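Moved the blog's backup job off the old desktop in October and finally have enough runs to write down what changed. The previous setup was a shell script, a cron entry and an external drive that I plugged in when I remembered. The new one is a small box called Skurari that stays on all the time and pulls from each machine over SSH.

## Layout

Skurari has two disks. The first holds the current copy of everything, the second holds snapshots. I considered mirroring them and decided against it. A mirror copies a bad delete as faithfully as a good write, and most of my losses over the years were bad deletes.

The source side is 2831 files in the documents tree, plus photos and mail. The documents tree is tiny in bytes but changes the most. Photos are large and almost never change after import, so they get their own job with a weekly schedule, Sunday at 3 a.m.

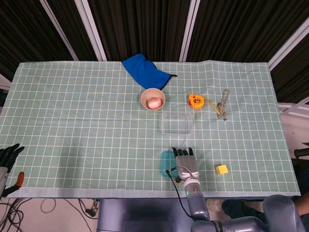

How long does a restore of the full documents tree take? On my network it takes 148 seconds from the snapshot disk, including checksum verification at the end.

The same restore from the old external drive took long enough that I never timed it to completion. Part of that was the drive and part was the script, which spawned a new copy process for every directory.

## Retention

I keep 6 daily snapshots, then weeklies until the disk reaches its limit. The limit is a fixed reserve of 200 GB free, checked before each run. If the check fails, the job deletes the oldest weekly and tries again. It will not touch a daily. If only dailies are left it stops and sends mail.

The first version of this check read the free space once and cached it, so it deleted one weekly too many on two occasions. Snapshots share unchanged blocks, and the space from a deleted one comes back late and in an amount that is hard to predict. The job now waits for the filesystem to settle before reading the number again.

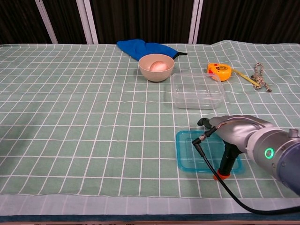
Waiting costs a few minutes per run, and only when the disk is near the reserve. I can live with that — the job has the whole night.

## Names and keys

Each source machine has its own key, restricted to a single read-only command. The laptop is Vatimance and the desktop is Cladonden. If Skurari is compromised, the attacker can read my files but can't change them at the source. That leaves encryption at rest, which I have only done for the snapshot disk so far. The passphrase is on paper, in a drawer, in a different building.

Still to do: move the mail job over, and make the failure message include the hostname. Right now it just says "backup failed" and I have to go look at the logs to find out which one.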